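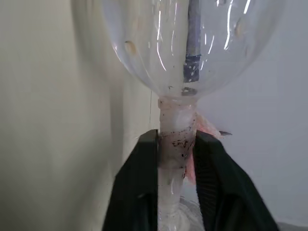
Does rinsing get old glassware clean enough to put back on the shelf?
Rarely. Rinsing shifts loose dust and leaves dried residue where it was, whatever the label on the bottle of cleaner says.

Posov glassware notes, README

236 entries, one per piece, written up by Edith Pacheco and Rostam Bakhtiari. Version 3, May.

Fields: piece, shape, marks, method, result.

"Result" is one person's opinion under one lamp - treat it that way. I would not trust "spotless" at all. Lizeth Sotelo rechecked 12 pieces marked spotless and disagreed on most of them.

Known problems: smudges and droplets share a code. Wrapped stems were logged with the wrapping on.

Corrections go to Ulises Ticona.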